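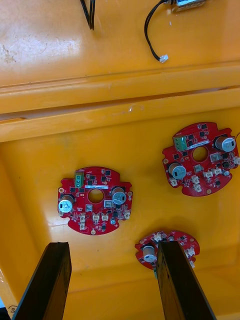
Reprendre la radio à quarante-six ans

Bon, je m'y suis remise. Ceux qui me lisent depuis longtemps savent que j'avais un petit poste à ondes courtes dans ma chambre d'ado, avec une antenne qui passait par la fenêtre et faisait hurler ma mère à chaque orage. Puis il y a eu les études, deux déménagements, les enfants, et le poste a fini dans un carton que je n'ai jamais retrouvé.

C'est Erzsébet Juhász qui m'a relancée, en mai, pendant un repas de voisins où je m'ennuyais ferme. Elle écoute les stations lointaines depuis toujours et elle en parle comme d'autres parlent de leurs vacances. Le lendemain elle me prêtait un récepteur Poirier (un machin lourd comme un pavé, avec un gros bouton qui tourne tout seul si on le lance un peu fort) et je me suis couchée à trois heures du matin.

Ce que j'avais oublié, c'est le temps que ça prend ! On ne zappe pas, en ondes courtes. On tourne lentement, on entend un souffle, une voix dessous, on revient en arrière, la voix est partie. On attend. Parfois elle remonte et c'est un monsieur qui lit la météo marine dans une langue que je ne comprends pas, et je reste là vingt minutes, ravie, avec ma tisane froide.

Mon coin d'écoute

J'ai tout installé au fond du couloir, sur l'ancienne table à repasser de ma grand-mère. Mon mari trouve ça laid. Il a raison, mais c'est le seul endroit de l'appartement où le frigo ne parasite pas tout. J'ai passé un week-end entier à débrancher les appareils un par un pour trouver d'où venait un bourdonnement affreux : la box y était pour un peu, le chargeur de la brosse à dents pour beaucoup. Maintenant je débranche la brosse à dents le soir et tout le monde râle parce qu'elle est vide le matin.

Côté antenne, j'ai fait au plus simple, un long fil tendu le long du balcon, à l'intérieur de la rambarde pour ne pas fâcher la copropriété. J'avais acheté au départ une antenne Sturkasach toute faite, assez chère, et je l'ai revendue au bout de deux semaines. Le fil marche mieux chez moi. Chez vous ce sera peut-être l'inverse, ça dépend tellement de l'immeuble !

Le cahier

Je note tout dans un cahier à spirale : l'heure, la fréquence, ce que j'entends, et le temps qu'il fait (aucun intérêt scientifique, mais j'aime bien relire « pluie battante, accordéon »). Ojārs Urbonaitė, que j'ai connu sur le forum Terow, m'a dit de noter en temps universel et pas à l'heure de Paris. J'ai résisté un mois, par pure mauvaise foi, et puis j'ai mélangé deux pages entières et j'ai cédé. Lui en est à 1 283 écoutes notées. Moi je n'en dirai rien, c'est trop humiliant.

Il m'a aussi appris à écrire aux stations. On leur envoie un petit rapport d'écoute, poli, avec quelques détails du programme pour prouver qu'on a bien écouté, et certaines répondent encore par la poste ! J'ai reçu ma première carte la semaine dernière, une vue de port un peu passée avec un tampon à l'encre violette. Elle est sur le frigo, entre la liste des courses et le planning de la cantine.

Et la suite ?

Il y a une rencontre d'auditeurs à Heltidcombe à l'automne et Erzsébet voudrait que je vienne. J'hésite, le trajet est long et je vais forcément me retrouver à côté de gens qui reconnaissent un émetteur à l'oreille. Mais il paraît qu'ils passent la nuit dehors avec des antennes tendues entre les arbres, loin des frigos et des brosses à dents, et là j'avoue que ça me tente énormément. Il faut que je réponde avant la fin de la semaine.

Si vous écoutez aussi, dites-moi en commentaire ce que vous attrapez le soir, surtout si vous êtes en ville. Et si quelqu'un sait ce qu'est cette petite mélodie à la flûte qui revient toujours pareille juste avant minuit, je prends, je l'ai dans la tête depuis dix jours.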